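Stop Re-zeroing the Arm

Maxine Ngata

Wed 7 October

Most of the time lost on our two-arm cell at Borkine goes on a calibration that did not need doing. The habit is common enough, at our place and at the two other shops I have worked in, that I think it is worth arguing against.

The pattern goes like this. A grasp starts to miss by a few millimetres. The operator stops the cell, homes both arms, re-zeroes every joint and runs the wrist camera routine from scratch. That takes 30 minutes on a good day. The grasp comes back, the log says "recalibrated", and the same fault returns within the week.

A joint zero seldom drifts on its own. Fingers wear, finger screws back off, and the camera bracket takes a knock when somebody wipes the table. All three look like a calibration error from the operator's chair. A full recalibration hides them by folding a mechanical fault into the numbers, and the next person inherits an offset with no cause attached to it.

Vilho Pelkonen, who looked after the cell before me, disagreed. His view was that a known procedure done often beats a clever diagnosis done badly, and on a night shift with one trainee I can see the point. But his own log from May shows four full recalibrations on the left arm – and then a replaced bracket screw, after which there were none.

What I would put in place of the habit is a short order of checks, done at the wrist before anything is changed in software.

1. Fingers. Close the gripper on cloth and look at it through the wrist camera. Cloth is less forgiving than a rigid block: if one finger leads the other, the bunch is dragged sideways. We use a lavender one, which stands out well against dark grey fingers.

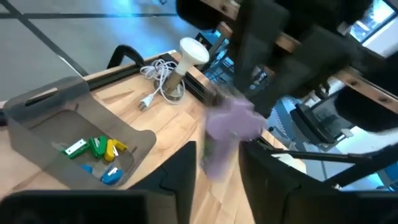 2. Screws. Put a driver on each finger screw and each bracket screw, and write down any that turn. Paint marks help, but only if they are renewed after each finger change.

3. Camera view. Compare a live still with the one saved at the last good setup. If the fingers have shifted in view, the bracket or the fingers have moved, and no joint zero will put that right.

4. Joint zeros. Only now, and only for the joint that fails its check.

The first three take less time than homing both arms. We now do them every 200 cycles and change finger pads at 1000, although I suspect 500 would be nearer the mark for the softer Sipos pads.

There is a fair objection that checks like these rely on people looking properly, while a routine gives the same result whoever starts it. I accept that. The answer is a better log sheet with a column for what was found, next to the one for what was done.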